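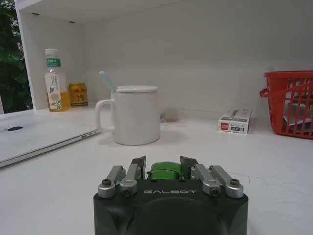
Fiorella Pace: Same error on our side after the July update. Label jobs over 90 pages stop partway and the queue shows "held, no reason given." Restarting the print service releases them, but the first page prints twice.

Status: Open
Product: Givasico print queue
Reported by: Benedetta Pellegrini
Assigned to: Manuela Messina

Original report
Long label jobs sent from the Titau stock module do not finish. A test job of 127 labels stopped at label 44 on three attempts. Short jobs are fine. Printer is on a wired connection with a fixed address. No paper or ribbon fault on the panel.

Steps tried
Changed the network cable and switch port. No change.
Reinstalled the driver. No change.
Sent the same job from a second workstation. Stopped at label 44 again.
Saved the job to a file and copied it straight to the printer, bypassing the queue. All labels printed.

Manuela Messina, 10:20
The last test clears the printer and the cable. Please send the queue log with detail level set to 5, and the value of "spool wait" from the advanced page.

Benedetta Pellegrini, 11:05
Log attached. Spool wait is 5 seconds. I did not set it. Before the update the field was blank.

Manuela Messina, 13:40
Confirmed in the log. The update writes a default into any blank spool wait field. Titau pauses while it builds the second batch of labels, the pause is longer than 5 seconds, and the queue holds the job. Set spool wait to 90, save, then restart the print service once. Clear held jobs before the restart or they will print again from page one. That also explains the double first page Fiorella reported.

Benedetta Pellegrini, 14:15
Set to 90. Full job of 127 printed. Second run also complete. Leaving the ticket open until the overnight batch has gone through.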